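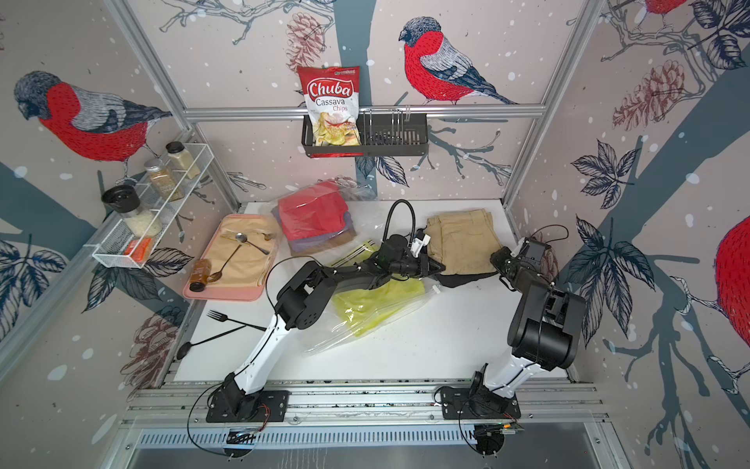

Left arm loses its wrist camera when it reaches across the table

Kayode Wike
2020-10-09

I look after a two-arm tabletop cell and the wrist camera on the left arm keeps dropping out. The arms are bolted to base plates on one aluminum rail along the front of the table, and the cables loop up off both arms and both bases. We use the cell for picking up folded clothes and bagged clothes. With the left gripper over the bag with the yellow fabric in it, the camera stays up all day. When the arm has to go further right, the picture freezes and Cludis (our control software) logs "left wrist: no stream." The arm itself keeps moving and I get no joint faults. It started at 162 hours on the counter. The right arm has never done it.

The arms run from one power supply and each camera has its own USB cable. The left cable has 246 mm of slack between the last clip and the plug. I got that number by straightening it with the power off, so it may be less when the wrist is turned.

Things I have tried:

1. Swapped the two cameras. The fault stayed on the left side, so I don't think it is the camera.

2. Had both arms hold a stack of folded cloths between them at the center-right of the table. That is the worst position for it. The left forearm is stretched out diagonally, the coiled cable goes up over the wrist and comes back down, and there is another loop of thin wire beside the elbow. I get a dropout on most lifts there.
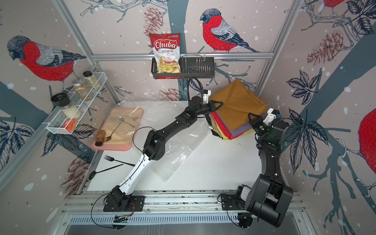
3. Moved the left cable to another port on the computer. No change.

4. Restarted Cludis and lowered the frame rate. It may have helped a little, but I could not say for sure.

I would like to fix this without taking the arm off the rail, because then I have to calibrate both of them again. Is it the cable, and if so, which end do I start with?

We use cookies to remember your login and to measure visits. By continuing to use this site you accept our cookie policy. Accept | Manage settings

Ovstead

It is probably the cable or the way it is run. You moved the camera and the fault did not move with it, and you moved the port and the fault did not move either. What is left is the cable, the clips and whatever the cable is rubbing on.

Before you buy anything, do this:

Put the left arm in the bad position and stop it there. Power off the motors but leave the camera on. Support the arm first or it will drop onto the table. Open the live view and have a second person watch it. Now move the cable gently with your fingers, starting at the camera plug and working back past the wrist, the elbow and the base. When the view freezes you have found the spot.

If it is the plug, you are short on slack at full reach. Take off the last clip and put it back further down the forearm so the plug is not being pulled. Then turn the wrist by hand through its full travel both ways and check that the cable never goes tight. If it is the elbow, the wire inside is likely broken from bending and no clip will fix that. Replace the whole cable.

While you are there, tie down any loose leads at the base plate. A lead that hangs off the front can get pulled when somebody leans over the rail.

Obi

had this on a Traltora arm, new cable fixed it. get a flexible one, the stiff ones don't last

Kayode Wike

Thanks both. I did the finger test with a coworker on the screen and it froze at the plug, 2 times out of 2. Nothing happened at the elbow. I moved the last clip down the forearm and ran 200 lifts from the center-right with no dropout. I also checked the right arm while I had the covers open, and its cable had plenty of room. 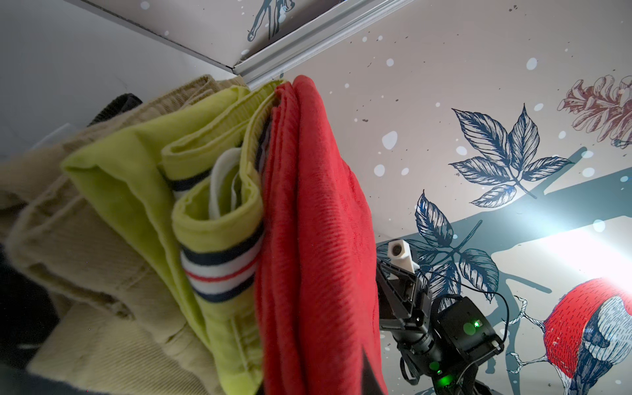 I have ordered a spare cable anyway and will fit it at the next service in February. I did not have to take the arm off the rail, so the calibration is as it was. The leads at the left base plate are still to be tied down. If the fault comes back before February I will post here again.

Ovstead

Good. Put a paint mark on the forearm where the clip is now, so you can see if it slides.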